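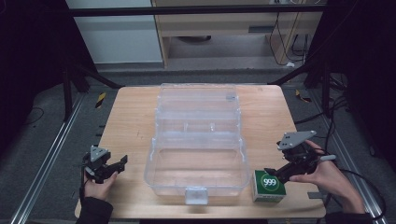
Shona Rankin asked that the inlet screen on the Omstead pond be checked before the pump is started, not after, and item 4 has been moved up from the end of the list accordingly.

Partanen Farm: irrigation and fertilizer storage checklist
Off-season inspection, 16/12/2018

1. Storage building, outside
Door closes and locks: OK
Warning sign readable from the lane: Replace
Comment: Sign has faded. Same comment in November.

2. Liquid fertilizer tank (2000 gal)
Shell, seams and fittings: OK
Outlet valve closed and locked: OK
Sight tube: Repair
Comment: Lower clamp is loose. Keep the tube valve shut until the clamp is changed.

3. Secondary containment
Floor and curb free of cracks: Repair
Drain plug in place: OK
Comment: Hairline crack at the northeast corner, dry on both sides. Seal before the tank is refilled. Rainwater was pumped to the grass strip after a test strip showed no nitrate.

4. Pond inlet, Omstead side
Screen clear and seated: OK
Float and anchor line: OK
Comment: Weed removed by hand. Anchor line is worn at the shackle but usable for one more season.

5. Pump and injection line
Hour meter reading: 328
Backflow valve: Fail
Shaft guard bolted down: OK
Comment: Uteck check valve does not seat fully. Do not inject until a new one is fitted and tested. Tag is on the handle.

6. Ditch and buffer strip, Plavum Road
Grass cover continuous: Partly
Culvert open: OK
Comment: Two bare patches where the spreader turned. Overseed in spring and move the turning point uphill.

7. Spill kit and records
Absorbent, shovel, gloves: OK
Application log up to date: No
Comment: Last two entries have no field number. To be filled in from the delivery slips.

Open items: 1, 2, 3, 5, 6, 7. Item 5 must be closed before any fertilizer goes through the line.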